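Hindix Magazine
Home and Kitchen
December 11, 2020

Seven cups, one tub: the case for nesting your measures

Measuring cups are bought as a set and stored as a nuisance. The usual arrangement is a drawer in which the cups lie among the whisks and spatulas, handles pointing in every direction, and the one that is wanted is under the others. In July we began looking at how small kitchen tools are put away, working from a plain set of coloured cups and a clear rectangular tub.

The geometry is simple. A round cup with tapered sides will sit inside a larger one of the same form until the rims or the handles meet. The handle therefore decides much of the outcome. A short, flat handle adds little height to the stack. A thick or arched one holds each cup clear of the one beneath it, and the stack grows accordingly.
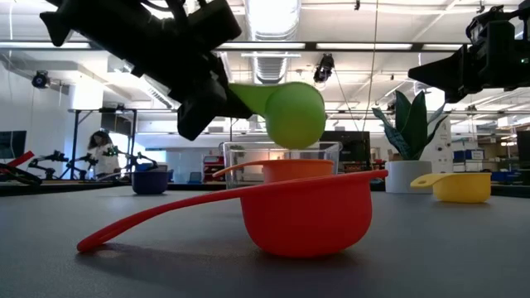

Length matters as well as thickness. A tub that accepts the bowls comfortably may still be too short for the handles, and the stack then has to stand at an angle or project over the rim. Measure the largest cup from the tip of the handle to the far side of the bowl before buying anything to put it in. Internal length is the figure required. Tubs are often sold by external length, and rounded corners take away a little more.

Colour is the second consideration. The capacity mark on a moulded cup is commonly raised lettering in the same colour as the plastic, which is hard to read under a cupboard light. A different colour for each size removes the need to read it, provided the household learns the order. For a set of seven, this takes a few weeks of ordinary baking.

Laying the set out before stacking is worth the space it uses. With every cup separate and the bowls open to view, a missing size is noticed at once, as is a cracked rim or a trace of flour left at the base of a handle.
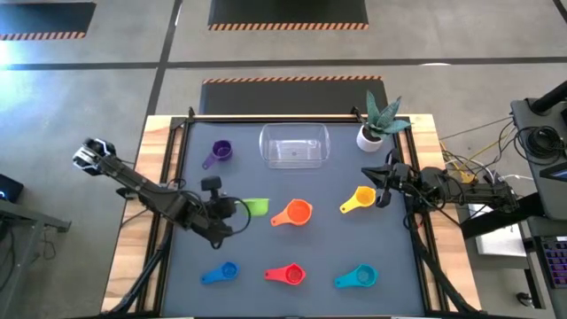
The full set spread out, with the clear tub at the far edge and a potted plant in the corner.

Work from the largest cup down. Put it on the surface with the handle towards you or to one side, then add each smaller cup with its handle on the same side. Aligned handles form a narrow fan that can be gripped in one hand. Opposed handles make the stack nearly twice as long and tend to tip it.

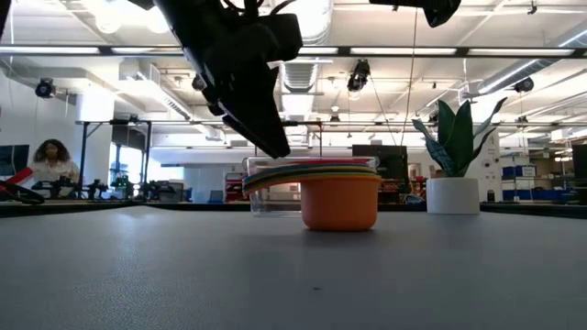
Words: the Household Editor, Hindix Magazine

Do not press the cups together. Two plastic cups that fit closely can trap a film of water after washing, and they are then awkward to separate. Dry them first and let each rest under its own weight.

A clear tub has one advantage over an opaque one: the contents can be checked from the side without lifting it down. It also shows scratches sooner. Avoid scouring pads, and wash the tub by hand if the maker gives no advice on dishwashers.

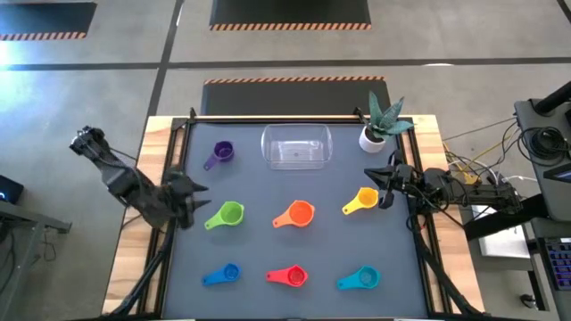
Where the tub is kept depends on how often the cups are used. For weekly baking, a shelf at elbow height is suitable. For daily use, leave it on the worktop beside the scales, with the handles facing out and the smallest cup uppermost.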